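[wanano-crafts] Re: sorting small stuff, what do you all use?
From: Giuliana Salazar
Date: Feb 27, 2019

Hi Darlene and everyone,
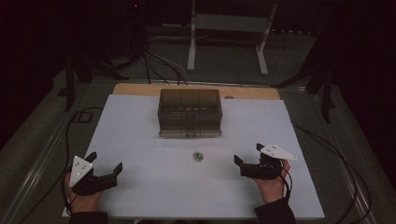
I am so glad you asked, because I've become a total convert to the little divided plastic boxes with a hinged lid! I got my first one last October and went back for 2 more before the month was out. The tinted kind is my favorite. You can still see a bit of what's inside, and it looks nice enough to leave out on the table.

Darlene Li wrote:
> I have beads, dice, buttons and game pieces living
> together in one big cookie tin, 192 pieces at last
> count, and every time I want one I dump the whole
> thing out. Do the boxes with compartments really help,
> or do you just end up with a fancier mess? Also, how
> do you keep stuff from rolling onto the floor?

They really do help! Start with fewer groups than you think you need (I began with 3: beads, buttons, everything else) and split them up later once you see what you keep reaching for.

As for the rolling, work on a flat white board if you have one. Small things show up so well against it, and you can slide the whole job out of the way at dinner time. I put the box toward the back and keep the loose pieces in front of it. Cubes and dice are a joy because they stay where you set them. Round beads, well, get a saucer.

Check the latches before you buy, though. Mine are a little stiff and I love them for it. Let us know how the cookie tin goes!

Giuliana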